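I have been clearing out my late uncle's allotment shed since 21st May, and I am now in a position to say that a man can own 7 trowels and still not be able to find one. I know he couldn't find one because he kept borrowing mine.

The plot came to me along with a waiting list grievance. Randa Karam, two plots down, had been promised it by my uncle, or so she says, over a cup of tea in August. She has been very decent about it. She mentions it only when I'm within earshot.

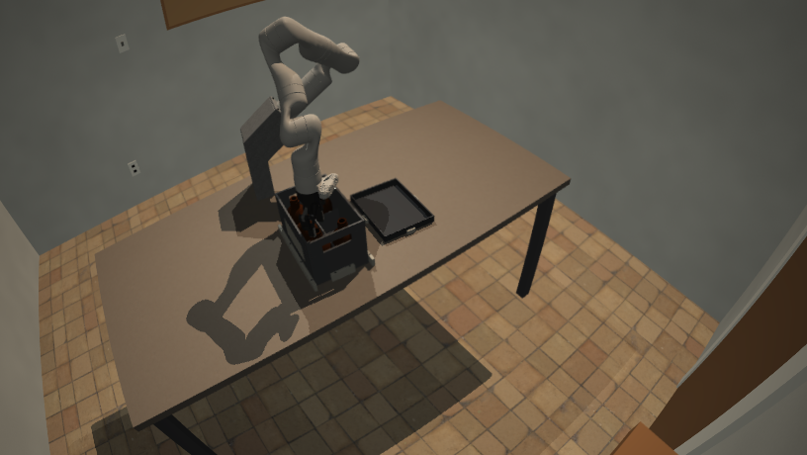
Clallell Allotment and Garden Club

My first plan was potatoes, on the grounds that everyone says you can't go wrong with potatoes. Zaid Najjar looked at my trenches for a long while and asked whether I was burying something. He then lent me a line and two pegs, which I have used ever since, and my rows are now straight enough to be embarrassing in a different way.

The beans were worse. I built a frame out of canes and string, stood back to admire it, and watched it lean slowly towards the compost heap – like a guest who has spotted the drinks. Tala Geagea told me to sink the canes deeper. I did. It now leans from further down.

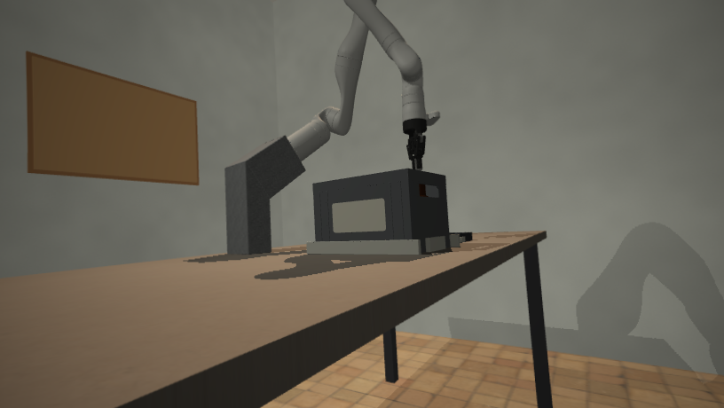

The container on the table.

As for slugs, I have tried beer, grit, coffee grounds and going out at night with a torch, muttering. The beer was popular. My lettuces are down to 2, and one of those is mostly stalk, so I have started buying salad on the way home and eating it in the shed with the door shut.

Still, the rhubarb keeps coming up without any help from me, and I've taken to giving it away. Randa had the first armful. She said my uncle's was always a bit redder, and asked if there was any more.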